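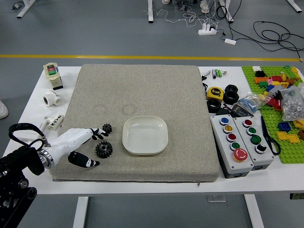
# Chapter 7: Gears and Other Round Things

Pick up any gear and run your thumb around the edge. Those teeth are doing something wonderful! A plain wheel can slip against its neighbor, but a toothed one has to carry the next one along with it, tooth by tooth, and that makes it possible to work out exactly how fast everything will turn.

Two black plastic gears, one larger and one smaller, are plenty to start with. Suppose the small one has 8 teeth and the large one has 16. Turn the large gear once and the small gear goes around twice (and in the opposite direction, which surprises a lot of people the first time). We call this a **gear ratio** of 2 to 1, and you'll meet it again in the Rimley winch and the Gonberg clock.

Gears aren't the only round parts worth collecting. Rubber tires, pipe fittings and even the coiled blade inside a tape measure all belong in this chapter, and we'll get to each of them.

**Before you read on**

- Find the hole in the middle of a gear. What would happen if it were drilled a little off center?
- Name two machines at home that you think have gears inside.

## 7.1 Counting Teeth

Mark one tooth on each gear with a dot of chalk, then mesh the gears so that the dots touch.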